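Blog > House > Damp and ventilation

Sizing an extractor fan for a bathroom with a long duct run

4/7/21

The fan that came with the house in Codthorpe was a four-inch axial unit, mounted in the ceiling over the bath and connected to flexible duct that wandered across the loft to a tile vent. The mirror stayed fogged long after a shower and there was mould in the grout by February. I spent longer on this than the job deserved, so these are my notes.

The rating printed on a fan box is its free air figure, measured with nothing attached to either side. Put a duct on it and the flow falls. How far it falls depends on the fan curve, which plots flow against static pressure, and on the resistance of the duct, which goes up with the square of the flow. The two lines cross at one point and that is what you get. Most retail packaging leaves the curve out. It is usually in the data sheet on the maker's site, sometimes under the trade section.

Axial fans move plenty of air against very little pressure. They are fine straight through a wall. On a long run with bends they stall, and the motor carries on making the same noise, which is why people assume the fan is working. A centrifugal or mixed flow fan holds its output much further up the pressure scale. For anything over a couple of metres of duct I would not fit an axial again.

My run had 4 bends and a good deal of slack. Flexible duct is ribbed inside, and if it isn't pulled tight the ribs fold into the airstream. A slack length can have several times the resistance of the same length in smooth rigid pipe. Each tight bend adds the equivalent of another metre or more of straight duct. I drew it out on squared paper, added up the equivalent length and found that the original fan had been asked to work well off the right-hand end of its useful range. 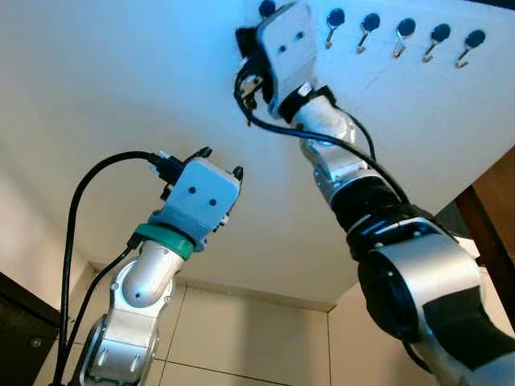 Hala Slaoui wrote in after my earlier post on condensation to say that I had ignored the supply side, and that a fan can only take out what the room lets in. She is right. With the door shut and a new carpet on the landing, the gap under my bathroom door was close to nothing. The fan was pulling against the door as well as the duct. A simple test is to run the fan with the door shut, then open it a crack and listen. If the note changes, the room is starved. I took the door off and planed the bottom edge, which took less time than finding the plane.

The replacement is an inline mixed flow fan from Lamrani, hung from a rafter on rubber mounts. I changed most of the duct to rigid plastic and kept two short flexible pieces, one on each side of the fan, to stop vibration getting into the pipework. The data sheet gives 271 cubic metres an hour in free air. With a borrowed hood and anemometer at the ceiling grille I measured 217, averaged over several readings. I don't trust the last digit of either number. It is still a good deal more than the room needs, so I run it on the lower speed nearly all the time.

Insulate the duct where it crosses a cold loft. Warm wet air inside a cold pipe will condense, and the water runs to the lowest point, which in the old installation was the fan motor. Mine now falls slightly towards the outside, with all joints taped and the insulation sleeve butted up to the tile vent. Fit the rigid sections with the sockets facing the right way, so that any water running down passes over the joint and not into it. I got one wrong and had to redo it.

On controls, I have tried a humidistat before and didn't like it. It came on during mild damp weather when the room had not been used, and fetched in air that was no drier than what it was throwing out. A timer does the job. Mine overruns for 30 minutes after the light goes off. Karim Benkirane prefers a humidistat with the threshold set high and a timer behind it, and I can see the sense in that for a house with teenagers.

The isolator switch is outside the room, above the door. The wiring was done by an electrician and I have nothing to add on that.

One remaining fault: the backdraught shutter rattles in a strong west wind — a light tapping, mostly at night. The flaps are thin plastic with no spring. Birnska sell a version with a weak magnet on the flap, but it will add some resistance and I haven't found a figure for how much. I may measure it with and without if I can get the anemometer back.

3 comments | Shared 4 times

This site uses cookies to remember your settings. Accept | Manage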